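The Great Cushion Reset

So I finally tackled the sofa corner on Tuesday, and I'm a little too proud of it! We have the cream leather one from Prostora (two halves pushed together, and yes, everything vanishes down the gap), and by the end of any weekend the pillows have all migrated to the carpet.

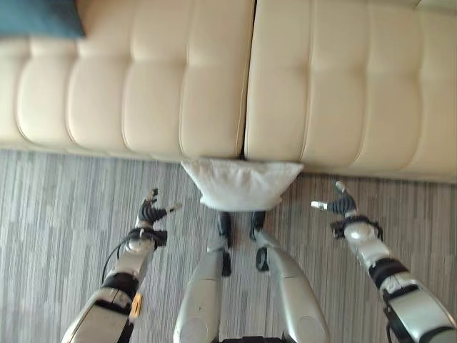 My rule now is ten minutes before dinner — pillows up, seams vacuumed, blankets dealt with. I use the skinny nozzle on those long channels, and last time I found a hair clip I'd been missing since April.

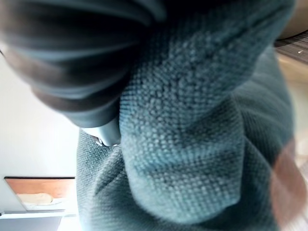
Storage is where I still fall down. Parisa Alipour wrote in to say she keeps her throws in one lidded basket by the door, and I'm stealing that. Anything thick and nubby in dark teal shows every crumb, so mine get a good shake on the back steps first. Keep the tips coming — I read them all!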